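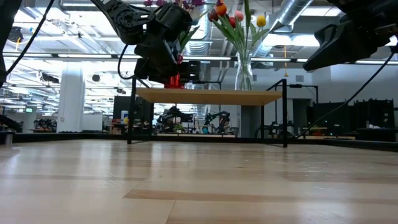
Tulips in the clear glass vase, small table, main workspace, January

TALTMONT BUILDING
SHARED INTERIORS GROUP
Minutes of the January meeting

Held in the second-floor meeting room, 2:00 p.m.

Present: Ye-ji Sung (Chair); Building Manager; Front Desk Supervisor; Cleaning Supervisor; representative of Vamex (main tenant); Purchasing Officer (minutes)

Apologies: representative of Fetley

1. Opening and apologies

The Chair opened the meeting at 2:00 p.m. and noted the apologies received from Fetley. Written remarks sent ahead by Fetley were taken under item 4.

2. Minutes of the previous meeting

The minutes were approved with one correction. Under item 5, "hallway shelf" should read "hallway bench." The Purchasing Officer will correct the file copy.

3. Matters arising

3.1 Coat hooks by the side entrance. The Building Manager reported that the replacement hooks have been fitted at the lower height requested by Vamex. Closed.

3.2 Kitchen cabinet labels. Still outstanding. The Front Desk Supervisor has the wording and is waiting for the label tape. Carried forward.

3.3 Storage of seasonal items. The boxes have been moved from the landing to the lower storeroom. The Cleaning Supervisor asked that the inventory sheet be taped to the inside of the storeroom door and not to the boxes themselves, as sheets on the boxes were lost during the last two moves. Agreed.

4. Flower arrangements in the main workspace

4.1 The Chair introduced the paper on table arrangements circulated with the agenda. Its purpose is to settle which arrangements are kept on display in the main workspace, where they stand, and who looks after them. The group has discussed flowers at several meetings without recording a decision, and the Chair asked that one be recorded this time.

4.2 Vases. The paper proposes keeping both of the present vases, the tall clear glass one and the red glass one. The Front Desk Supervisor supported this and remarked that the clear vase suits the tulips well, as the green stems show through the glass and the arrangement looks fuller for it. The Vamex representative had some doubt about the red vase, which she considered heavy in color for a room with so much pale wood. Fetley's written remarks took the opposite view and asked that the red vase stay, on the grounds that visitors comment on it. After discussion the group agreed to keep both.

4.3 Contents. It was agreed that the two bouquets should remain distinct. The tulips stay in mixed colors, with orange, red and yellow kept together in the clear vase. The artificial bouquet, with its purple blossoms and white blooms, stays in the red vase. The Cleaning Supervisor reported that stems have been moved from one vase to the other after dusting, and asked for a reference print to work from. The Front Desk Supervisor will provide one and keep it in the supply closet.
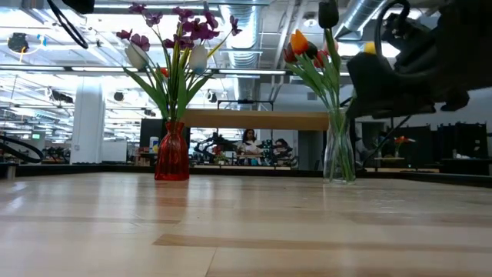

4.4 Spacing. Where both vases stand on the long wooden table, they are to be set well apart, so that the leaves of one bouquet do not push into the other. The broad tulip leaves spread further than expected and should be allowed their full width. The Building Manager suggested marking the positions on the tabletop with tape. This was not supported, given the difficulty of removing tape from the finish in the past. The Chair asked that staff use their judgment.

4.5 Care. The Cleaning Supervisor set out the present routine for the artificial bouquet. Blossoms are dusted with a soft brush, working from the top down, and the strap-shaped leaves are wiped one at a time with a barely damp cloth. The vase is washed separately and dried completely before the stems are put back. The group thanked the cleaning team and agreed that the routine should be written up on a single page. The time allowed for it is 30 minutes per visit – the Cleaning Supervisor considers this sufficient.

4.6 Additional stems. The Purchasing Officer presented a quotation for 10 further stems in purple and white. The Vamex representative asked whether more stems were wanted when the red vase is already well filled. The Chair shared this view. The quotation was declined for the present and may be brought back later in the year.

Decided: Both vases to be kept. Bouquets to remain separate. No new stems at this time.

5. Small table

5.1 The group considered the small rectangular table with the light wood top and black metal frame. The Building Manager reported that it continues to serve well and that the color of the top sits comfortably with the wood beneath it. No repairs are proposed.

5.2 The Front Desk Supervisor asked that a vase placed on it be kept clear of the corners, in particular at the back, where tall leaves may catch on the black uprights. Agreed as a general rule.

5.3 A request from Fetley for a matching table was noted. Tak has quoted $490 for a table in a similar size and finish, delivery included. Members felt that the price was reasonable but wished to see a sample of the wood before committing. The Vamex representative pointed out that "light wood" has covered a wide range of shades in earlier orders. The Purchasing Officer will ask Tak for a sample and compare it with the existing top in the workspace itself, under the usual lighting.

Decided: No order to be placed until the sample has been seen.

6. Care of wooden surfaces

6.1 The Building Manager asked the group to confirm the products approved for use on the long wooden surfaces. The present list allows a neutral cleaner and a dry microfiber cloth. Spray polish remains off the list.

6.2 The Vamex representative raised the matter of glare. The overhead fixtures reflect strongly in the wood, and some members of her staff find this tiring in the afternoon. Two remedies were discussed: a matte finish at the next refurbishment, and the use of cloth runners on the parts of the table nearest the seating. The Cleaning Supervisor did not favor runners, which would need to be laundered and would hide the grain. The Chair observed that the grain, with its darker brown streaks, is one of the better features of the room and that she would be sorry to see it covered.

6.3 The Building Manager will find out whether diffusers can be fitted to the existing fluorescent fixtures and what this would cost. The question of a matte finish is held over until that information is available.

6.4 Felt pads. It was agreed that felt pads should be fitted under the feet of any small table and under any heavy vase. The Purchasing Officer has a supply in the office. Members are asked not to use cork coasters in their place, as the dyed cork has left marks on the reception counter.

7. Kitchen

7.1 The Front Desk Supervisor reported that the lower shelf of the dish cupboard is again being used for personal lunch containers. A reminder will be sent to all tenants. Containers left beyond the end of the month will be moved to the box beside the refrigerator.

7.2 The Vamex representative offered a spare dish rack, which was accepted with thanks.

8. Any other business

8.1 Window boxes. The Chair has received a suggestion that the front window boxes be replanted with tulips to match the workspace. Members were in favor in principle. To be placed on the next agenda with costs.

8.2 Access to the supply closet. The key will now be held at the front desk and signed for.

9. Actions

Purchasing Officer: correct previous minutes; obtain wood sample from Tak; issue felt pads.
Front Desk Supervisor: reference print for the bouquets; kitchen labels; reminder to tenants on the dish cupboard.
Cleaning Supervisor: one-page care routine for the artificial bouquet.
Building Manager: diffusers and cost; inventory sheet on the storeroom door.
Chair: window box costs.

10. Next meeting

The date will be circulated by the Chair. Items for the agenda should reach the Purchasing Officer one week in advance.

The meeting closed at 3:10 p.m.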